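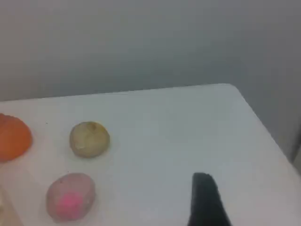

Nantana Suwannarat
October, 7.40 pm
Print this thread | E-mail this thread

Several parents have asked me for the recipe of play dough which we use at the Saturday-free table (my name for the table where children come when they want, without any plan). I will write it in pieces, because my tea is also being made.

You need 2 cups of plain flour, 1 cup of fine salt, 2 tablespoons of cream of tartar, 2 tablespoons of oil and 2 cups of boiling water. In my country we did not use cream of tartar, and I was searching a long time in the wrong aisle. It is with the baking powder.

Mix the dry things first. Then oil, then water, and stir with a strong spoon. An adult must do this part. When it is cool enough for your hands, knead it on the bench until it doesn't stick any more.

Colour: I prefer gel to liquid. The liquid makes the dough wet and then you are adding flour, then water, then flour again, and it is midnight. For orange I take yellow first and after this a very small touch of red. The opposite order gives you a lot of red dough.

Beige is the colour which the children do not choose, and then they use it the most. It becomes bread, potatoes, noses, dogs. My neighbour Brahim thought I should stop making it. His own daughter made 15 small dumplings from it and cried when it was time to put them back in the tub.

About mixing of colours. I was strict in the first year. I said orange stays with orange. Now I permit it, but each child gets their own piece for mixing, and the big lumps stay clean as long as they can. Marbled dough is beautiful for one afternoon and then it is brown for the whole month.

I like a plain white table for this, better than a plastic cloth with flowers. Small children see their shapes easier. But every crumb is also visible, so if you are a person who suffers from crumbs, please be warned.
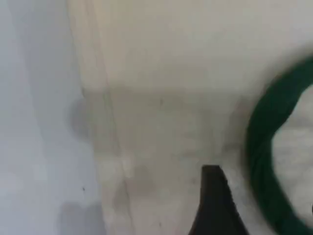
Somebody wrote to me: what about paper under the dough? I tried many kinds. Baking paper slides. Newspaper gives its ink to the dough. Thick drawing paper is quite good, but it drinks the oil, and after one hour there are grey spots. For short play, fine. For overnight, no.

If you have only a thin cloth, iron it before. Dough remembers every fold. Iwona Baran, who teaches ceramics at Pollby, explained me that clay is the same, and she puts canvas stretched very flat for this reason. She also told me to stop buying rollers, a piece of broom handle is enough.

Storing: tub with a good lid, not in direct sun. I knead mine once a week even when nobody plays. In the fridge it lasts longer, but cold dough is hard for small fingers, so take it out 36 minutes before. (Yes, I measured. Half an hour was still too stiff. My kitchen is cold, maybe yours is quicker.)

If it goes dry, wet your hands and knead, do not pour water in the tub. If it goes sticky, a spoon of flour. If it smells sour, it is finished, put it in the rubbish and say goodbye to it when the children are not looking.

Important for those with dogs: this dough has very much salt and it is dangerous for them if they eat it. Ours is kept on the high shelf next to the rice. Please tell it to the grandparents also.

How much to make? One recipe gives me 600 grams and a little more, enough for two children who share and not enough for two who don't. I divide it before I put the colour.

For cleaning the table, wait! Let the crumbs dry, then brush them with a dry brush, and only after take a damp cloth. With a wet cloth first you are only painting the table with paste. The carpet is the same, dry first and then the vacuum.

Next time I will write about the scented one with cinnamon. Othmane Bouazza asked for a version without wheat and I have tried it with rice flour, but it cracks when you roll a snake. If somebody has a better way, please write me under this post.

Contact | © Nantana Suwannarat | Back to top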